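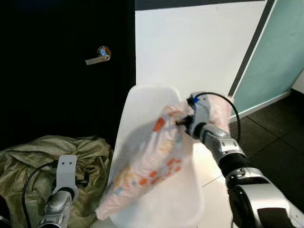 5 Setting the closing action

This section applies to the Memach overhead door closer, standard arm and parallel arm versions, fitted to single-leaf internal doors. It assumes that the body and arm have been mounted as set out in section 4 and that the template has been removed. Closers supplied in the Plamunitz pack have a different cover, but the valves are in the same order and the steps below apply without change.

Do not start until the door swings freely with the arm disconnected. A closer cannot correct a leaf that binds on the frame, drags on the floor covering or has a latch out of line with its keep.

5.1 Tools

Flat screwdriver, 4 mm hexagon key, 3 mm hexagon key, 13 mm open-ended spanner, tape measure, soft pencil, stopwatch or a phone with a timer. A door wedge is needed for step 3 of 5.3. Power screwdrivers must not be used on the valves.

5.2 Checks before adjustment

1. Disconnect the forearm from the main arm at the elbow screw. Support the forearm so that it does not drop against the leaf.

2. Open the door fully by hand and let it rest at several positions. If it moves off by itself, the hinges are out of plumb. Correct this first.

3. Close the door slowly. The latch bolt should meet the keep without lifting or lowering the leaf. Work the lever handle several times and check that the latch springs out to its full length each time.

4. Check that the lever returns to level when released. A lever that droops may hold the latch partly back and give a false result in 5.5.

5. Look at the gap between the leaf and the frame on the lock side. The gap should be even from top to bottom. A seal fitted in this gap adds to the force needed to close the door. Make a note of the seal on the record sheet.

6. Reconnect the elbow and tighten the screw by hand, then a quarter turn with the 4 mm key.

CAUTION: The main arm is under spring load as soon as the elbow is connected. Keep fingers away from the elbow joint and from the hinge side of the door.

5.3 Setting the spring power

The spring is supplied at its lowest setting. The power screw is at the hinge end of the body, behind the small round cap. Turning it clockwise raises the closing force.

1. Remove the cover by pressing both ends inwards and pulling it away from the body. Put the cover where it will not be stepped on. The clips are not sold separately.

2. Prise out the round cap.

3. Wedge the door at a right angle to the frame.

4. Turn the power screw two full turns clockwise for a plain leaf without a seal. For a leaf with a seal, give it two more.

5. Remove the wedge and let the door close from fully open, keeping a hand near the leading edge. If it stops short of the keep, add one turn and try again.

6. Stop when the door closes completely on each of three attempts in a row. Do not add further turns as a reserve. Extra force makes the door harder to open and will have to be taken out again if the opening force is tested.

Note: Maximum leaf height for this closer is 2000 mm and the lowest permitted mounting line is 1420 mm above finished floor level on half-height gates and stable doors. Outside these limits use the Xiong floor spring, which has its own guide.

5.4 Identifying the valves

There are three valves on the end face of the body, each marked with a cast numeral.

Valve 1 controls the sweep, from fully open down to the last few degrees.
Valve 2 controls the latch action over the remaining travel.
Valve 3 controls backcheck, the resistance felt when the door is pushed open hard.

Clockwise slows the movement or increases the resistance. Anticlockwise does the opposite. One eighth of a turn is enough to make a clear difference. Mark the starting position of each valve in pencil on the body before moving it.

WARNING: Do not unscrew any valve past the point where its head is level with the face of the body. The body holds hydraulic fluid and the valve may come out under pressure. A body that has lost fluid cannot be refilled on site and must be replaced.

5.5 Adjusting sweep, latch and backcheck

1. Turn valve 3 clockwise until it just begins to resist, then back one half turn. This gives a light backcheck which protects the hinges while the other valves are set.

2. Open the door to a right angle and release it. Time the movement until the door is shut.

3. Adjust valve 1 in steps of one eighth of a turn until the door takes between five and seven seconds. Repeat the timing after each step.

4. Watch the last part of the movement. The door should keep moving steadily and engage the latch with a single sound. If it slams, turn valve 2 clockwise. If it rests against the latch without engaging, turn valve 2 anticlockwise.

5. Return to valve 1 and time the door again. A change to valve 2 alters the total.

6. Push the door open briskly, without throwing it. Resistance should begin well before the leaf reaches the wall. Increase valve 3 until it does.

7. Leave the door closed for 30 minutes, then time it once more. Fluid in a new body settles during this period and a small correction to valve 1 is normal.

Note: Backcheck does not replace a door stop. Fit a floor or wall stop wherever the leaf or its handle can reach a wall, a glazed partition or another door.

Note: Fluid thickens in the cold. A closer set in February in an unheated building will run faster once the heating is on. Set it again when the building has reached its working temperature.

5.6 Faults during setting

Door closes but does not latch: check the keep, then the seal, then valve 2. Raise the spring power last.

Door closes in jerks: air in the body, usually caused by storing it on end. Open and close the door fully twenty times. If the fault remains, replace the body.

Door will not stay at the hold-open point: the hold-open nut is loose. Tighten with the 13 mm spanner. Hold-open arms must not be used on fire doors.

Valve has no effect: the valve has been screwed in hard and its seat is damaged. Replace the body.

Knocking at the elbow: elbow screw loose, or washer left out during assembly.

5.7 Finish and care

Arms and covers are supplied in silver, white or black. Black parts are powder coated. The coating is thinner on sharp edges and tips than on flat faces and will show marks there first. Light scuffing does not affect the working of any part. Bare metal should be touched up with the pen supplied by Prerneo, applied in two thin coats.

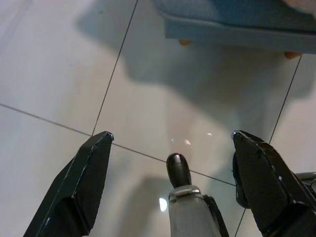
Figure 2. Matt black parts with pale scuffs and nicks along the edges.

1. Wipe painted and coated surfaces with a damp cloth and a mild detergent. Do not use solvent, scouring powder or wire wool.

2. Keep cleaning fluid away from the valves and the power screw.

3. Put one drop of light oil on the elbow joint every 2 years. Wipe off any excess. Do not oil the body.

4. Check all fixing screws at the same time. Screws into timber may need to be replaced with the next size up if the hole has worn.

5.8 Completing the record

Enter the number of turns on the power screw, the final closing time, and the type of seal if there is one. Refit the round cap and the cover, making sure both clips have engaged. File the sheet with the door schedule.

Section 5 revised 2022-09-07, Zihan Jin. Replaces all earlier setting sheets for this closer. Section 6 covers removal and disposal.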